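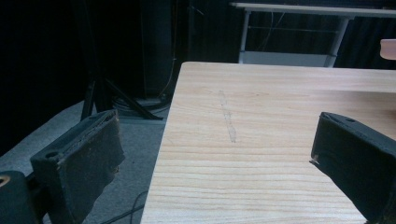 We got to Terkside just after the gates opened at 9, and the sawmill yard already smelled of fresh pine. I love that smell! The open day at Juška only comes once a year, in May, and this time they let visitors walk right up to the log deck.

The big band saw was the star for me. You feel it in your feet before you hear it, and then a whole log goes through and comes back as boards (my ears rang a little, so take the plugs they hand out at the door). After that we went through the drying sheds, where the stacks go up to the roof with thin sticks laid between the layers. Our guide said one kiln takes 208 stacks a year.

Lunch was pea soup and rye bread in the canteen, $2 a bowl, and I went back for seconds. Then on to the joinery shop, all pale tabletops and window parts and the sweetest little stools. I could have stayed there until dark.

Bus 42 stops by the gate. Sturdy shoes, please, the yard is muddy!

Recent posts
A morning at the Kelletti paper mill
Ilham pottery fair: what I brought home
500 steps up to the Terkside lookout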